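Notebook, 23 May 2026
PC assembly task, student project. Aigars Koppel on the arm, me on notes.

Goal for today: get the CPU and RAM routine down to one program file instead of two. Gaëtan Hamel wants it that way for the Tetari round, where each team gets one upload. 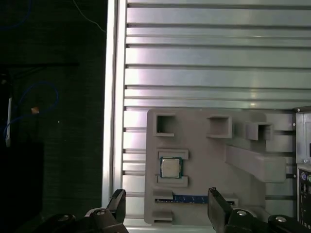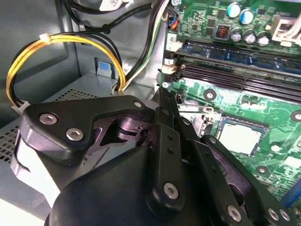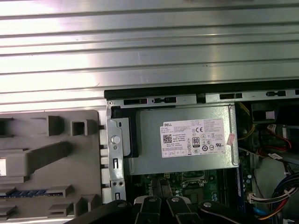 Wrist camera. First: fixture plate with CPU and RAM module. Second and third: inside the case.

Files are merged. Aigars renamed all 18 waypoints so the fixture ones start with F and the case ones with C. Old names are in the February folder if anyone needs them.

Approach height over the DIMM slots is now 17 mm. It was 9 in the old file, and I don't like that with the fingers we have. Left the CPU approach as it was.

To do:
- rerun the camera calibration before touching any C points
- ask Gaëtan if the Tetari rules count a regrasp as a fault
- shorter pause between F and C moves, 2 seconds is too long
- back up the merged file to the Casora drive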